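Lider project, progress report for June
Prepared by Seon-mi Yook

In this period we continued with the hand-held collection of two-handed tasks on soft objects. The total is now 3,179 episodes. After checking we removed 972 of them, mostly for lost tracking of one hand. The plan asked for 1,000 good episodes before the first training, so this goal is reached.

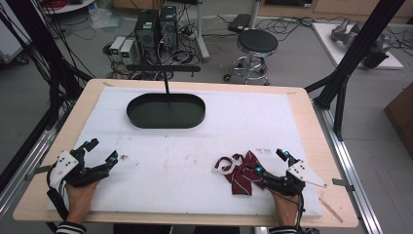
Soft clothing accessories are the main part of the new data. We train one policy for both arms, and the first result is that it learns the approach well but is weak at the moment of grasp. A thin strap gives most of the trouble. With the bow tie, for example, the white neck strap lies on white foam board, and the policy often closes the fingers beside it. The maroon part with the stripes is found much more easily. We will repeat 4 of the tasks on a darker board and compare - the grippers and the markers stay the same.

The Grusel baseline was also trained on the same episodes. It is slower to train and we do not yet see a benefit, but the comparison is not complete.

Open point: we still wait for the second storage unit from Novetti. The budget is not changed.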